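Progress report to the fund manager
Talon kitchen handling project, Varkport site
Period covered: February to 2021-11-29
Prepared by the monitoring officer, Trondonley

1. Why I went

The grant agreement allows us one site visit before the next payment is decided. I used it for the open day at Varkport, where the Talon team showed their arm handling kitchen goods in simulation. Two views from the demonstration are below.

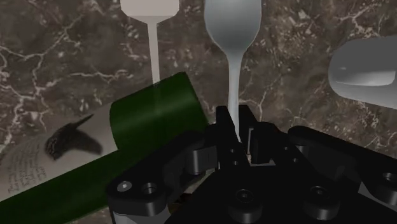 Gripper with the spoon handle between its fingers, then the wider counter.

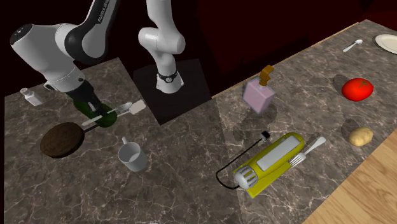

The task set for this stage was to pick a named item from a mixed counter, lift it, and put it down in a place chosen beforehand. The agreement says "mixed" and does not say how mixed. At our last meeting I asked for a counter that a working kitchen would recognise, and on that point the team have done what we asked. There is cookware, there is food, and there are thin handles, which were the weak spot in the spring.

2. What was claimed

The written update sent to us before the visit says the arm has now completed 1,798 picks in simulation. I have no reason to doubt the number. I do doubt what it tells us. The update gives no figure for attempts, so we cannot work out how often the arm fails, and it does not say how many of those picks were of easy shapes. A tall bottle in open space and a spoon handle are both one pick in the team's log.

I raised this on the day. I was told that attempts are recorded and that a table could be produced. It had not arrived when I finished this report.

3. What I saw

The session was planned for 37 runs. I stayed for all of them and kept my own notes, which are in the project folder. The early runs went smoothly and the visitors liked them. Later on the arm was slower to settle above an item, and on a few occasions the operator restarted a run before it had finished. These restarts were described to visitors as resets. I would call at least some of them failures, and I have asked for a written rule on which is which.

Long, thin things are better handled than they were. In February the grip on a handle would slip as soon as the wrist turned. At the open day I saw it hold through a turn more than once. That is real progress and the team deserve credit for it.

I am less persuaded by the claims about clutter. The items on the counter are mostly well spaced. Nobody I know keeps a kitchen like that at busy times. When I asked whether the items could be moved closer together, the answer was that a new layout has to be prepared ahead of time. That may be fair, but it means the audience saw layouts the team had chosen.

4. Simulation and the real thing

All of the work shown was simulated. The agreement permits this up to the end of the present stage, so there is no breach. Still, the talk given to visitors moved rather freely between "the arm can" and "the arm can in simulation". I heard one guest from a catering firm ask when they could buy one. The reply was hopeful and had no date in it.

My worry is weight and friction. A simulated spoon is as heavy and as slippery as somebody has set it to be. I asked where those settings came from and was told that most were taken from the Shirima object set and the rest were "sensible values". I would like to see the list – it should not be long.

5. Money and time

Spending is within budget. The software line is slightly under and travel slightly over, the second partly on account of the open day itself. No change to the total has been asked for.

The timetable is another matter. The physical trial needs 200 supervised picks on a real counter, and the bench for it has been ordered but not delivered. The team say they can still meet the agreed date. Their plan leaves no room for a late delivery, and no room for the arm doing worse on a real counter than it does on a simulated one, as I would expect it to at first.

6. What I have asked for

The table of attempts and successes, split by type of item.
The rule for telling a reset from a failure, applied to the runs already logged.
The list of weights and friction settings, marked to show which were measured.
A further session in which we choose the layout, sent to the team on the morning and no earlier.

7. Recommendation

I suggest we pay 2 thirds of the next instalment now and hold the remainder until the first three items above are in. The fourth can wait for the next period. The team were open with me in private and answered most of what I put to them, and I do not think anyone is hiding poor results. I think they have grown used to describing the good runs.

If the table shows a fair success rate on thin handles and other awkward shapes, I would release the rest without a further visit. If it does not arrive before the bench does, I would want to talk again before any physical trial is booked.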